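Sopacua Film Reviews - README and data card

Version 4

Summary

Sopacua is a set of 1,665 short reviews of horror and fantasy films, written by members of the Mukton film club and tagged by hand. Each entry covers one film and has the review text, a plot note, a cut note and a set of tags. The set was put together for people who want to study how viewers write about low-budget genre films, and for small programs that sort or search review text.

The reviews are in English. Some were first written in Indonesian and put into English by the person who wrote them. Those entries have "own" in the translation field. No machine translation was used.

What is in the package

reviews.csv - one row per review
tags.csv - the list of allowed tags, with a short meaning for each
cuts.csv - known versions of each film, with running time where we have it
splits/ - train and test lists, by review id
CHANGES - what moved between versions

Fields in reviews.csv

id - a plain number, never reused
film_key - joins to cuts.csv
reviewer - a code, not a name
text - the review, between 50 words and the length the reviewer felt like writing
plot_note - one or two sentences, may give away the ending
cut_note - which version the reviewer watched
tags - separated by semicolons
score - 0 to 100, blank if the reviewer gave none
translation - "own" or blank

Blank scores are common. A few of our steadiest reviewers do not believe in scores and have never given one. Do not fill the blanks with an average. If your tool needs a number in every row, drop those rows and say so.

How the reviews were gathered

Retno Khoo ran the first round through the club's mailing list. Members picked films from their own shelves, so the set leans hard toward what people there already liked: haunted houses, mad doctors, masked killers, and a long run of vampire pictures. Science fiction is thin. Silent film is thinner, and most of what there is came from one reviewer.

Later rounds were steered a little. Cempaka Jugah kept a list of gaps and asked for reviews to fill them, which is how the werewolf section grew and how the set came to have any musicals at all. Reviewers could say no, and often did.

Text was checked for spelling of titles and for plain mistakes, such as the wrong sequel number. Opinions were left alone. So were long detours about where the reviewer first saw the film.

Tagging

Each review was read by two taggers working apart. Where they disagreed, Ridwan Setiawan read it and made the call. The tags describe what the review talks about, and a tag can be missing even when the film plainly has that thing in it. A review of a vampire film that only discusses the music gets "music" and does not get "vampire". This trips people up more than anything else in the set.

The "doctor" tag covers surgeons, chemists, inventors and hypnotists. We tried splitting it in version 2 and gave up, as half the characters are all of these at once. "Laboratory" is separate and is used only when the review mentions the room or the equipment.

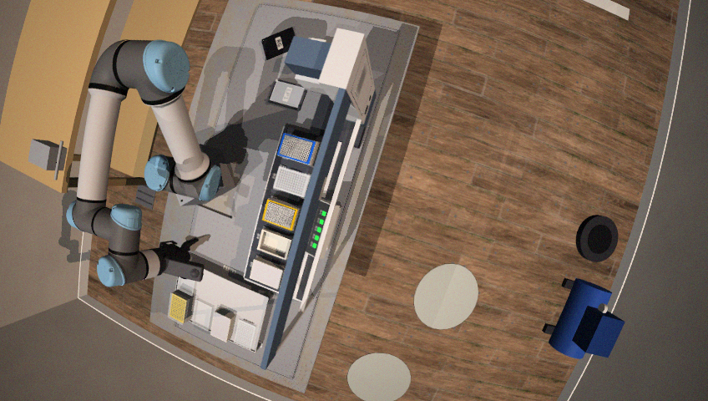 Wendell Blackwood wrote in to say that the "doctor" tag is still too wide, and that a hypnotist with a stage act has no business sitting next to a man who grafts faces. He would like "hypnotist" back as its own tag and offered to go through the old entries himself. He also thinks "sequel" should not be given to films that only borrow a villain's name.

We agree on the second point and have changed it. A film that takes over a name but shares no story with the earlier ones now gets "name only". The first point is open. If "hypnotist" returns, it will be in a new column, so that existing searches on "doctor" keep working.

Titles and cuts

Many of these films went out under several titles, sometimes with scenes added or taken out for different countries. The film_key stays the same across all of them. The title a reviewer used is kept in the review text, and the other titles are in cuts.csv.

Running times come from the reviewers' own copies. They can differ by a few minutes for the same cut, mostly from playback speed - we have not tried to correct this. Where a reviewer did not know which version they had, cut_note says "unknown". Please do not guess from the score or the tone of the review.

Splits

The test list was drawn by film, so no film is in both lists. Reviewers do appear in both. If you want to know how well something works on a writer it has not met, make your own split on the reviewer field.

Known problems

Two reviewers wrote far more than the others, and their habits show. One starts almost every review with the director's earlier work.

Plot notes are uneven before version 3. Some stop at the halfway point.

The tag "comedy" was used both for films meant to be funny and for films the reviewer laughed at. There is no clean way to tell these apart from the tags alone.

Names of minor cast members have not been checked.

Related sets

Prosteo holds the club's notes on film music and uses the same film_key. Dodine is an older set of poster captions. It has its own keys and does not join to this one.

Use and contact

Free to use and share with credit to the Mukton film club. Reviewers keep the rights to their own text and may ask for it to be taken out. When that happens the id is left empty in the next version and listed in CHANGES.

Corrections go to Ikhsan Setiawan through the club's contact page. Please give the review id and the field.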